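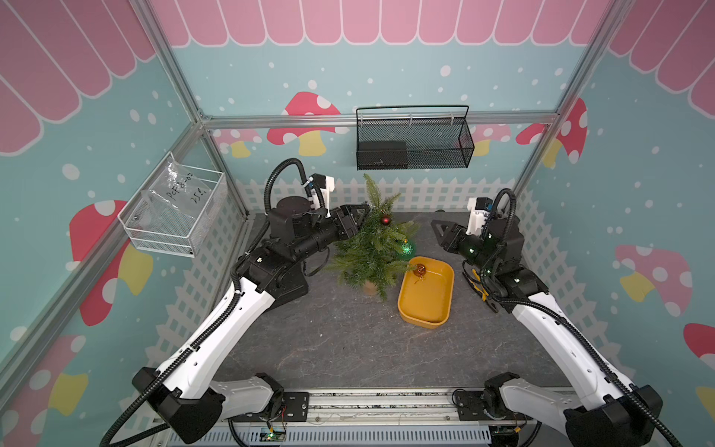

Fig. 1. Small artificial tree with red and green ornaments, tray beside it.

RETAIL & SEASONAL DEMAND, week 4
Handout, Monday, September 18, 2023
N. Kaczmarczyk

Read before section. Bring a calculator, phones ok.

1. What counts as seasonal

A good is seasonal if most of a year's sales land in a short window and the window comes back every year. Christmas trees, yes. Sunscreen, mostly. Umbrellas no, that's weather. Weather shifts around, the calendar doesn't.

Two clocks running at once:
- selling season (what the shopper sees)
- ordering season (what the buyer sees, months earlier)

Most mistakes happen in the gap. Order is placed before anyone knows demand.

2. The one-shot order problem

Also called the newsvendor problem. You order once, sell once, whatever is left gets marked down or stored.

Cost of ordering too few (Cu) = price minus cost
Cost of ordering too many (Co) = cost minus salvage value
Critical ratio = Cu / (Cu + Co)

Order up to the point where the chance of demand being at or below your order equals that ratio. High margin, order more. Poor salvage, order less. Learn it in words first, the formula is easy to flip by accident. I flipped it on the board last Thursday, fix your notes.

3. Worked case: Pendale

Garden store in Senamgate, sells tabletop trees in winter. Last year's order was 250 trees, sold 207. So 43 left over. Manager wants to order 200 this time "to be safe."

Is that safe? Depends. Sell at $30, cost $18, clearance $12.
Cu = 12
Co = 6
Ratio = 12/18 = 0.67

So Pendale should be willing to have leftovers more often than not. 200 is under last year's sales, and a lost sale costs twice what a leftover does. One year of data is not a distribution, but it's enough to be suspicous of the 200.

Watch out: 207 is real demand only because they didn't run out. If they had sold all 250 we would not know demand, only that it was 250 or more. This is called censored demand. Will be on the midterm.

4. Storage vs. markdown

Leftovers can be carried to next year. Add in:
- shelf or warehouse space
- damage, crushed boxes
- cash tied up for ten months
- style risk (colors go out)

Plain green trees carry over fine. Ornaments in this year's color, less so. If carrying beats clearance, use the carry value as salvage, Co drops, order goes up.

5. Supplier side

Zieliński case, in the packet. Wholesaler, ships 994 cartons in one run, no reorders after September. Trosar takes late orders but charges more per unit. Compare the two: what is a second chance to order worth? Hint, work out expected lost sales first, then the price diffrence.

For section:
Redo Pendale with clearance at $6. Then at $15. Write one sentence on which way the order moves and why.
Zieliński packet, pages 1 to 6. Skip the appendix.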